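Robot arms stopped at Tranitz site after grip fault

12 shares | 4 comments

Automation firm Mandau has stopped work on a line of picking arms at its Tranitz site after a fault left the grippers closing with more force than they were told to use.

The problem was found in October, during a night run on the Plevora sorting programme, in which the arms lift toy fruit and vegetables out of plastic baskets. One arm closed hard on a basket wall and kept pulling until the safety cut-out tripped. The basket split and a bolt on the wrist sheared. No one was inside the fence at the time.

A check of the logs showed 61 faulty grips out of 143 attempts that night. In most of them the arm carried on as normal and no alarm was raised.

Keyvan Asadi, who runs the test floor, said the force reading had drifted after a software update and the limit was being applied to the wrong figure.

"The arm thought it was being gentle," he said. "We should have caught it on the first few grips, and we've changed the alarm so that we will next time."

The update has been withdrawn. Each arm must now pass 200 grips at low speed before it goes back to full speed, and staff have to stay outside the fence while the power is on, including during basket changes. Until now they could reach in when an arm was paused.

Mollel, which supplies the wrist units, is looking at the broken bolt. Mandau expects the checks to take roughly 20 working days. Its other lines use an older version of the software and are still running.

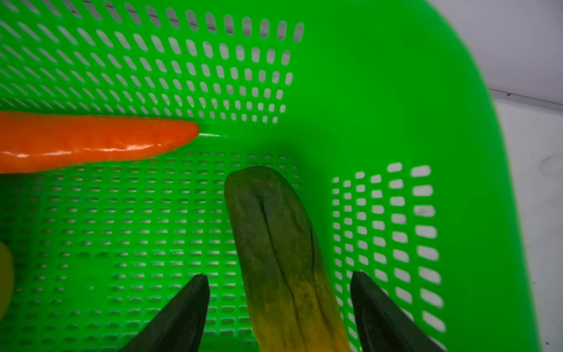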